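Left and right gripper poses drift apart during two-handed jar recordings 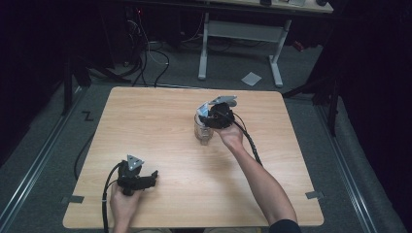
Skomley Users' Help Pages – maintained by the Department of Manipulation Software, Lisby Institute

Category: Perception and state estimation
Posted 2025-10-07

Question

Our group records two-handed tasks with a pair of hand-held grippers and processes the recordings with Skomley before training. The present task uses a small clear glass jar on a wooden tabletop. The right gripper works at the jar while the left stays open over the table until it is required.

Each gripper is tracked separately, and the two tracks are then placed in a shared table frame. In short recordings the result is satisfactory. In longer ones the left track moves by up to 20 mm relative to the right, and the planner then rejects the recording on the grounds that the two grippers would collide. Of 385 recordings processed to date, the rejected ones are nearly all of the longer kind.

We have repeated the calibration of both grippers without improvement. The alignment step is run once, at the start of each recording, with the default settings. We should be grateful for advice on whether the fault is likely to lie in the tracking or in the alignment.

Submitted by: Bajpai group

Answer 1 (accepted)

The symptoms are consistent with a clock offset between the two streams, and I would recommend excluding this before any change is made to the tracking settings. Skomley assumes that both streams share one clock. If they are stamped by separate processes, a small difference in rate will build up over the recording. The error then appears as a difference in position whenever either hand is moving.

Please carry out the following check. Hold the two grippers firmly together, move them briskly from side to side at the beginning of a recording, and repeat the movement at the end. Plot the speed of each track against time. If the peaks coincide at the beginning and are separated at the end, the clocks are at fault, and the time correction should be fitted from both movements. The default is to fit it from the first only.

If the peaks coincide throughout, the alignment should be examined instead. A single alignment at the start cannot correct slow drift in either track. In the settings file, change the alignment interval from "once" to 300 frames and process one of the rejected recordings again. Shorter intervals are permitted, but they tend to introduce small steps in the path – the planner handles these poorly.

The collision margin should not be reduced merely to make the recordings pass. The error would remain in the training data.

Vilhjálmur Thygesen
Department of Manipulation Software

Answer 2

We had something similar and raised the feature limit to 1,000. It helped a little. Processing was a good deal slower afterwards.

Answer 3

With regard to the glass jar: depth readings on clear objects are unreliable, and it may be advisable to mask the jar before tracking. I have not tested this with Skomley, only with the older Petar scripts, where the mask had to be drawn by hand for each recording.

Comment on Answer 1, from the Bajpai group

The peaks were separated at the end of the recording. Fitting from both movements has removed most of the error. We will report separately on the recordings that are still rejected.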